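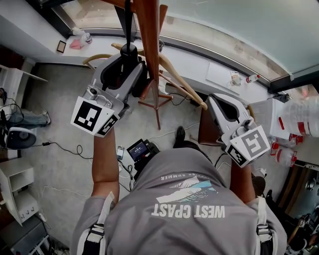 The freezer that holds most of Setareh Ranjbar's working life is called Brunetti, after the technician who bullied the university into buying it. It stands in a corridor because it would not go through the laboratory door. Inside, at a temperature that will take the skin off your fingers, are blood samples from 61 families, nearly all of whom share a fault in the same small stretch of DNA and several of whom share a grudge over who passed it on.

"They always want to know whose side it came from," Ranjbar says. "I tell them it's a very old mutation and we should all be gracious. Then an aunt leans over and says it was the grandfather."

Ranjbar is a geneticist who studies inherited deafness, and the grandfather in question was from Janard, a village in the hills where, for as long as there have been records, a good many of the children have been born unable to hear. Families there long ago worked out a set of hand signs, which hearing villagers use too, mostly for haggling and for being rude about people across the street. She learned some of it on her first visit. The first word she mastered was "tea". The second she will not translate for a magazine.

She had not meant to go into genetics. She wanted to be a vet, a plan that lasted until a summer job with an actual cow. After that came a biology degree, chosen largely for its lack of livestock, and a doctorate on fruit flies, which she describes as four years of looking at very small eyes. The move to human hearing came by way of a dull conference in Prato, where she skipped an afternoon session and fell into conversation with a retired ear surgeon at the coffee urn. He had once been sent a letter from a schoolteacher in Janard, and had never answered it. He still felt bad about it. Ranjbar asked if she might answer it for him.

The reply went off that November, some years late. The schoolteacher, by then the head of the school, wrote back by return of post, enclosing a family tree drawn on the reverse of a seed merchant's calendar. It ran to six generations and, when the samples came in, contained 2 mistakes. "I have seen published ones with more," Ranjbar says. "I have published one with more."

What the samples showed was a change in a gene needed by the hair cells of the inner ear, the tiny bristled things that turn a shaking of the air into a signal the brain can use. A child has to inherit a copy from each parent to be deaf. People with a single copy hear perfectly well and, in Janard, tend to go on about it.

The finding is now known in her field as the Babaei variant, for the family in which it was first pinned down. The Babaeis were asked if they minded. They held a meeting, and minded only that their cousins might try to share the credit.

None of it has led to a cure, and Ranjbar is brisk with anyone who assumes it was supposed to. Some parents in the village want their children fitted with implants and some would like to be left alone, and she has sat through long lunches with both sorts. Her own part, as she sees it, is to tell people what they carry, if they ask, and to keep quiet if they don't. She runs a small clinic twice a year in the school hall, under a portrait of a former headmaster who seems to disapprove of blood.

Funding is a harder subject. Her last grant application came back with comments from 2 reviewers, one of whom thought the study too small and the other too ambitious. She has pinned them side by side above the kettle. The university has meanwhile offered her the title of professor, with a robe — she has to pay for the robe — and a place on the group that decides who may park where.

She would prefer a new freezer. Brunetti has begun to hum, a low, wavering note that carries the length of the corridor and into the offices at either end. The colleagues in those offices have complained in writing. The engineer has been twice, and says that he can't hear anything.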